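Section 4: First Wash and Pre-Shrinking

Read this section before you cut anything. The Plamholm pattern book assumes your cloth has already done all the shrinking it is going to do. Cloth sold as "pre-shrunk" has usually done some of it. How much is between you and your washing machine, and the label on the bolt will not settle it.

We have kept the steps below short. The notes are longer, mostly for readers who want to know why we disagree with the label.

4.1 What you need

A washing machine with a temperature setting you believe in, or a large tub and a kitchen thermometer.
A flat surface as long as your arm span.
A tape measure, the stiff kind. Soft ones stretch, and an old soft one will tell you your cloth has shrunk when it hasn't.
Basting thread in a color you can see against the cloth.
A notebook. The back of the receipt will do if you are the sort of person who keeps receipts.

You do not need the Estis conditioning rinse that some shops hand over with the cloth. We tried it on cotton and on linen and could measure no difference from plain water. If you already own a bottle, use it up on something else.

4.2 Marking the test square

1. Lay the cloth flat and let it rest overnight. Cloth that has been wound on a bolt is under tension, and some of what people call shrinkage is only that tension letting go.

2. Choose a spot at least a hand's width in from the selvage. The selvage is woven tighter than the rest and behaves differently.

3. Baste a square 30 cm on each side. Follow the threads of the weave, even if the square then looks crooked against the cut end. Cut ends are often crooked.

4. Put a knot in the thread at the corner nearest the selvage. You will want to know later which direction was warp and which was weft.

5. Write down both measurements. If either one is off, write down what it really is and leave it alone. A square that starts at 30.4 cm is perfectly good as long as you know it.

Note: Several sewing sites tell you to draw the square with a washable marker. The marker washes out, as promised, and then you have no square.

Note: One square is enough for a length under three meters. For anything longer, baste a second at the far end. Bolts are not always even, whatever the mill says.

4.3 Finishing the raw ends

1. Zigzag or serge both cut ends. If you have neither stitch, run two rows of straight stitch close together.

2. Trim hanging threads.

3. Do not hem. A hem shrinks at its own rate and will pucker the cloth above it.

Caution: Pinking shears are often recommended here. They are fine for cloth that will be handled gently. A full wash cycle is not gentle, and loosely woven linen will fray straight past the points.

4.4 Washing

1. Fill the machine loosely. The cloth should have room to move.

2. Set the temperature to the hottest wash the finished item will ever get. Be realistic about this. Anisa Manurung, who tested the tablecloth chapter for us, pre-washed everything at 30 degrees because she always washes at 30. Then a guest spilled beet soup, the tablecloth went through at 60, and it came out too short for the table.

3. Use your ordinary detergent, at half the dose. Leave out fabric softener. It coats the fibers and makes the cloth feel finished before it is.

4. Run the full cycle, spin included.

5. Take the cloth out as soon as the machine stops. Creases set during a long wait in the drum are hard to press out of linen, and some never leave.

Note: Will a second wash shrink the cloth further? Often, yes, for linen. For plain cotton the second wash did very little in our tests. For blends we can't say anything useful, and we would be wary of anyone who does. The blend figures printed on bolts describe fiber content, and two cloths with the same figures can behave nothing alike.

Caution: Wool is not covered by this section. Do not apply any of these steps to wool. See the separate leaflet by Radomír Kopecký, and read it with some care as well, since it was written for a heavier cloth than most people buy.

4.5 Drying and laying out

1. Dry the cloth the way you will dry the finished item. If it will ever go in a tumble dryer, it goes in now.

2. Stop while the cloth is still faintly damp. This makes pressing easier.

3. Spread it on the flat surface and smooth it outward from the middle with your palms. Do not pull on the corners. Pulling makes the numbers look better and the curtains hang worse.

4. Leave it until fully dry.

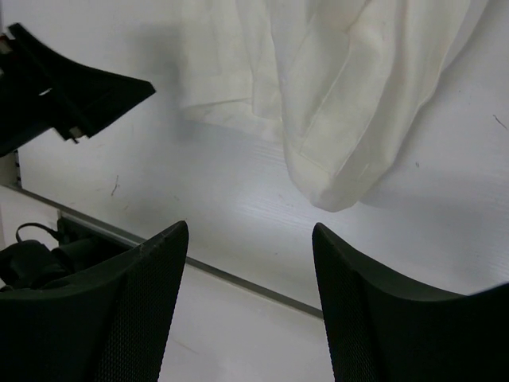 How long should the cloth lie flat before I measure it?

Give cotton a full hour after it feels dry and linen two. Fabric that feels dry on the surface can still hold moisture in the thicker threads, and it will keep moving slightly until that is gone.

4.6 Pressing

1. Press by lifting the iron and setting it down. Sliding it drags the weave out of square.

2. Work along the warp first. The knot you made in 4.2 tells you which way that is.

3. Use steam on cotton. On linen, use steam or a damp cloth under the iron.

4. Let the cloth cool where it lies before you move it.

Caution: Irons vary. The cotton setting on one of ours scorched a pale linen that the cotton setting on another barely flattened. Test on a corner.

4.7 Measuring and working out the allowance

1. Measure the basted square in both directions, in three places each way. Take the middle reading of the three. Averages let one bad reading spoil two good ones.

2. Subtract the new length from the old length. Divide the result by the old length. Multiply by 100. That is your shrinkage in percent for that direction.

3. Do the same for the other direction. Expect the two to differ. Warp nearly always loses more.

4. Write both on a scrap of paper and pin it to the cloth.

A worked case: a cotton square started at 30 cm both ways. After washing it measured 28.5 cm along the warp and 29.4 cm along the weft. The warp lost 5 percent and the weft lost 2 percent. The bolt had promised no more than 3. A curtain planned at 289 cm and cut from the unwashed cloth would have come up more than 14 cm short, which is a visible stretch of bare wall.

If you are buying cloth and have not washed it yet, use the figures the other way around. Divide the length you need by what will be left. For the same curtain, 289 divided by 0.95 is a little over 304 cm, before hems.

Note: Shops like to suggest a flat extra of 10 percent. It is simple advice and it sells cloth. For some linens it is fair. For a good tight cotton you will be paying for a strip you throw away.

4.8 If the square is no longer square

Sometimes the corners shift and you get a leaning shape instead. This means the cloth was finished off-grain at the mill and has gone back to where it wanted to be.

1. Measure both diagonals. If they differ by less than half a centimeter, carry on.

2. If they differ by more, dampen the cloth and pull gently along the shorter diagonal, working down the length with a helper.

3. Press, cool and measure again.

4. If the lean comes back after the next wash, stop correcting it. Cut along the grain as it now lies and accept the waste, or take the cloth back.

Cristóvão Neves, who taught the Clirngate evening class for many years, holds that any cloth can be pulled true with enough patience. Otakar Čierny, who took the class over from him, has a drawer of samples that were pulled true and leaned again by July. We side with the drawer.

4.9 Common problems

The cloth grew. It was probably measured too soon before washing, or with a soft tape. Check the tape against a metal ruler. A few loose weaves do relax and lengthen. If so, treat the change as a minus figure and use it the same way.

The basting thread pulled the square in. Polyester thread on cotton does this less often than cotton thread on polyester, but both happen. Snip the thread at each corner before measuring and let the cloth settle.

The color changed. This is outside the scope of the section, but better to find out now than after the lining is in. Wash again and look at the water.

The shrinkage is over 8 percent. Measure again. If the figure holds, take your notes and the scrap back to the shop. Lộc Ninh, who ran the counter at Pešek, told us that written measurements got a refund far more often than a raised voice did. We have tried it twice and it worked once.

4.10 Before you go on to Section 5

Remove the basting thread. Keep the scrap with the percentages pinned to the cloth until the last piece is cut. If you store the cloth for later, roll it on a tube with the right side in, and do not wind it tight, or you will be back at step 1 of 4.2 waiting for it to relax.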